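# Assentamento de pavimento cerâmico com padrão na diagonal

O presente guia destina-se aos técnicos e às equipas de manutenção dos edifícios sob gestão da Kestovent. Aplica-se a divisões interiores com base de betonilha e substitui a nota técnica anterior sobre a mesma matéria. 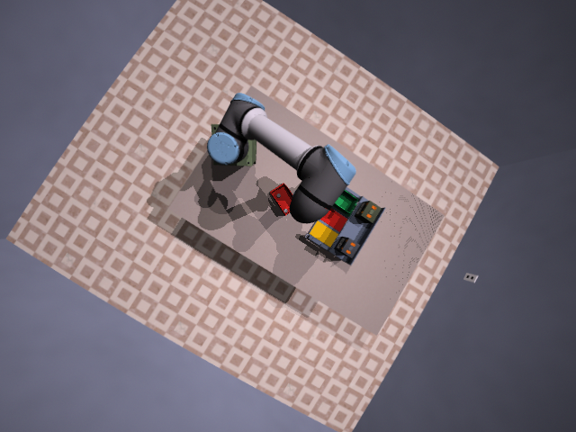 ## 1. Verificação da base

A betonilha deve estar curada, limpa e isenta de gorduras. Com uma régua de dois metros, confirma-se o desempeno em várias direções; desvios superiores a 3 mm são corrigidos com massa autonivelante antes de qualquer outra operação. As fissuras ativas são comunicadas ao responsável da obra e não devem ser cobertas.

## 2. Marcação

1. Determinar o ponto médio de cada parede e traçar, com fio de marcar, os dois eixos da divisão.
2. A partir do cruzamento, medir a mesma distância sobre os quatro braços e unir os pontos obtidos. Os lados do quadrado resultante ficam a 45° dos eixos.
3. Transportar duas dessas linhas, por paralelas, para o centro da divisão.
4. Dispor a seco uma fiada completa em cada sentido, com cruzetas, e verificar os remates junto às paredes.

Nos padrões de dois tons – por exemplo, quadrados creme e rosa-acastanhados com cercadura contrastante – a alternância deve ser conferida nesta fase. Um erro de sequência só costuma notar-se várias fiadas depois.

## 3. Quantidades

O corte em diagonal gera mais desperdício do que a colocação paralela às paredes. Recomenda-se uma reserva de 15 %, arredondada à caixa completa. Na empreitada do edifício Appiah foram encomendadas 2 868 peças, todas do mesmo lote, e sobraram 62, que ficaram guardadas para reparações.

## 4. Colagem

Aplica-se o cimento-cola com talocha dentada, em panos que possam ser revestidos dentro do tempo aberto indicado pelo fabricante. Em peças de grande formato é obrigatória a colagem dupla. As meias peças do perímetro são assentes no fim, com folga mínima de 5 mm às paredes, posteriormente ocultada pelo rodapé.

## 5. Juntas e limpeza

O betumado inicia-se passadas 24 horas, salvo indicação diversa na embalagem. A argamassa é puxada na diagonal das juntas e o excesso retirado com esponja húmida, bem torcida. O véu residual remove-se a seco no dia seguinte – nunca com produtos ácidos sobre peças não esmaltadas.

## 6. Registo

A ficha de obra, com o número do lote e a planta de marcação, é remetida a Adjoa Dramani. Os pedidos de exceção ao presente guia são apreciados por Makis Mavromatis.

Versão em vigor desde 30 de dezembro de 2024.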